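Protecting a cutting mat when there's food on it
Zestirville Community Help > Home and Craft

Posted by Callilard, August 11, 2020

I have a green self-healing cutting mat on a small table, and the table also gets used for snacks. Lately it's buns and pastries in a pink bowl. Will the food hurt the mat?
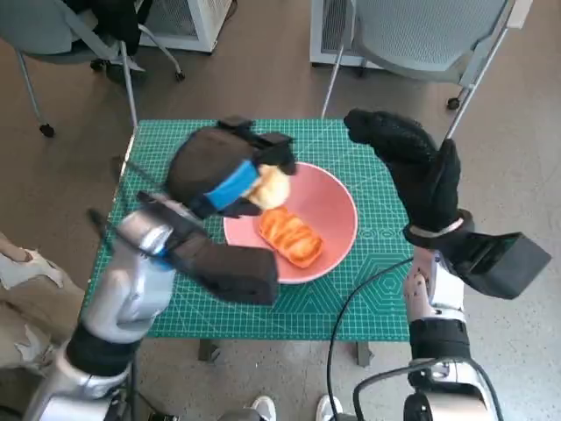
My main worry is grease getting into the cuts. I paid 112 for the mat and would like to keep it. The glazed pastry has a glossy top, and glaze is sticky. I keep that kind in the bowl, but plain bread gets put down anywhere. Is dish soap safe on the printed grid?

Akum
Dish soap is fine. Cool water, soft sponge, dry it flat. Don't use hot water or the mat will warp. Crumbs in the grid brush off with a dry paintbrush. What won't help is a bowl sitting empty with a bun next to it, straight on the mat.

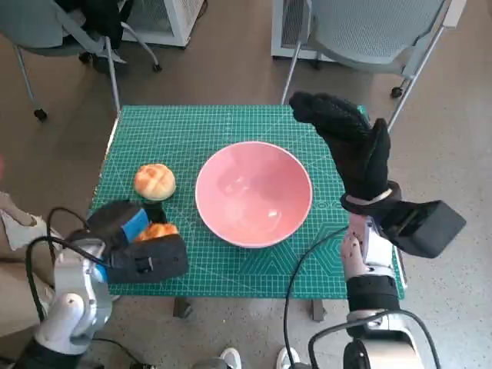
Abou Jaoude
Get a tray. I've had my mat 9 years and never washed it.

zest317
Same as above, soap and cool water. Flip it over if the other side is clean.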